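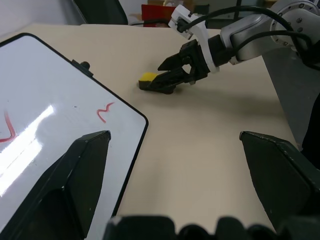
Item 4, the whiteboard, lying on the table. Red marker still on it.

PRIRUVTHORPE WORKROOMS
Room check: Ridum room, second floor
Month: November
Checked by: Xiaoqing Dai
Form 19, tables, boards and small fittings

Mark each line OK, ATTEND or FAIL. Comments are compulsory for anything that is not OK, and tolerated for anything that is.

1. Door opens fully and closes by itself
OK
Closes with conviction. Mind your heels.

2. Floor clear between door and window
ATTEND
One rolled poster and a doorstop, the doorstop being some way from any door. Both moved.

3. Table top sound, no splits or raised edges
OK
Beige, as it has been since we moved in. I ran a cloth along all four edges and the cloth came back whole.

4. Whiteboard secured or safely stored
ATTEND
Flat on the table, at an angle. The form offers "on wall" or "in rack" and I have written "neither" in the margin. It can stay flat while people are working on it, but it goes back in the rack at the end of the day. Flat boards collect mugs.

5. Whiteboard surface clean
ATTEND
Two marks in red. One is a sort of V over at the side, the other a short squiggle that could be an N or could be a wave. If either of these is somebody's important work, please come and claim it before the weekly wipe. Dry cloth first, then the Vinport spray if it won't shift. Do not use the kitchen sponge. We have had that conversation.

6. Whiteboard frame and corners
OK
Thin black frame, rounded corner, nothing to catch a sleeve on. The small black tab on the upper edge was checked by hand and doesn't wobble. Please don't hang coats from it, or anything else with a weight.

7. Glare from ceiling lights
ATTEND
With the board lying flat the lights come straight back up at you in long white bands and part of the surface can't be read. Not dangerous, just irritating, and the form has no box for irritating. Tilt the board or switch off the row nearest the door. I have asked about diffusers under job 937, which was opened by my predecessor and will presumably be closed by my successor.

8. Marker pens capped and working
FAIL
Nine pens in the drawer, of which seven write. The two dead ones were put back with their caps on, which I call deceit. Binned. Whoever orders from Yuan, we need red and black, and no more of the yellow, which can be read only by the person holding it.

9. Sockets and trailing leads
OK
Covers intact, leads along the wall. Test labels in date.

10. Chairs
OK
One squeaks. Squeaking is not a fault under this form, I looked.

11. First aid box and sign
ATTEND
Box present and sealed. Sign present too, but behind the coat stand. Coat stand moved to the left, where I expect it to remain until lunch.

ACTIONS
Board back in rack at close of day - all users
Red marks wiped if unclaimed - XD
Pens reordered - office
Diffusers - see job 937, and good luck

Next check: same form, same room. Leave comments in pen please, and not on the whiteboard.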